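Soup season is hanging on longer than I'd like, but I'm not going to complain too loudly, because I've finally made friends with dried beans. If you've been reading along for a while you know I've been a canned-bean person forever (the pantry shelf was getting a little ridiculous, with the cans stacked two deep and rolling off every time I went for the oats). Then in April I walked out of the Greco market in Dorwood with a big paper sack of white beans and no plan at all.

So, the beans. I soak mine overnight, starting after supper, with plenty of water and a good spoonful of salt. I used to skip the salt, having read somewhere that it makes the skins tough, and I now think the opposite — mine come out creamier with it. In the morning I drain them, cover them with fresh water, and drop in half an onion, a bay leaf and a strip of dried kelp if I have one. Then it all goes on the back burner, low enough that it only blips now and then.

The first pot took 104 minutes, which felt like forever when I was already hungry! The second, with beans from the very same sack, was soft in much less time, and I still can't tell you why. I've stopped setting a timer and just fish one out every so often and squash it against the roof of my mouth.

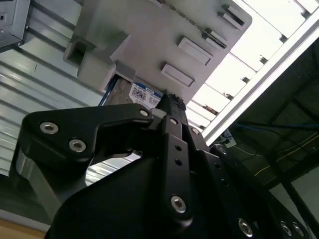

Once they're done I let them cool right in their broth, and please don't pour that broth down the sink. It's silky and savory, and I've been using it in place of stock. This week it went into a soup with kale, carrots, a lot of garlic and a big squeeze of lemon at the end. I had that for lunch five times and was still looking forward to it on the last one, so there you go.

The rest got mashed on toast with olive oil and a little of the Bamura chili paste I keep going on about (it's hot, so start small), and one batch turned into a dip with roasted red pepper that disappeared before I could sit down. I also froze six small tubs, beans and broth together, and they thaw nicely in a saucepan.

Next I want to try the speckled ones, and maybe chickpeas, if I can remember to soak them before I'm already in my pajamas. If you have a favorite bean, tell me in the comments — I have a lot of sack left to get through first, but I'm making a list.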